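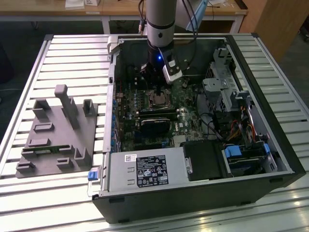 Tower cell, arm over the CPU socket, side panel off. Fixture plate on the left.

30 Oct 2022

Notes on the contact-search numbers before anyone puts them on a slide.

Chiharu's claim from Friday: with the Triltusex search turned on, the finger finds the socket lever in 75 of 100 tries. With vision only it was 23 of 100. I reran the log parser this morning and get the same counts, so the arithmetic is fine. What I don't believe yet is what we are counting.

The success flag goes up when wrist force passes the threshold inside the target box. The box is generous. Touching the bracket next to the lever will trip it, and so might a memory latch if the pose estimate is far enough off. I went through the force traces for the first batch of "successes" and a good number have the slow rise I'd expect from pushing on something stiff. A lever should give a little first. Can't prove it from force alone.

Second problem is the case. Every one of those tries was on the same Dell tower, lying on its side, in the same spot on the slotted table. Start poses were jittered but the tower never moved. A search that has learned "go down here" would score very well on that. Hema says the policy gets no absolute position. True for the input vector, but the wrist camera crop includes the drive cage and the blue drive handles, and those are as good as a map.

Third, the vision-only baseline used the calibration from June. The search runs used the new one. I don't see how we can compare them at all. Chiharu thinks the difference is too small to matter. Maybe. Run it.

Today:
- Recalibrated hand-eye, saved as Clestanow run 2049. Residual looks ordinary.
- Tightened the target box to the lever only. Old logs rescored with the tight box are still processing, no number yet.
- Looked at the black pad on the finger. If we change it, it has to be changed for both conditions.
- Right cable loop stays as is for now. I don't want to touch routing in the middle of a comparison. If the wrist force offset drifts with arm pose, that loop is my first suspect.

To do:
Baseline again, new calibration, tight box, same start poses.
Shift and rotate the tower between blocks. Hema to write the pose list so I'm not the one choosing.
Mask the drive side of the crop and see if the score drops.
One person labels lever contact from video without knowing the condition. Not me, not Chiharu.

Escobedo review wants a figure. They can have the plot with both conditions marked "preliminary", or wait. The Urnanlow draft already says "robust to case placement" in the abstract. Please take that out, we have no placement data.

Fixture plate not used in any of these runs. Leaving it bolted down until the baseline is done.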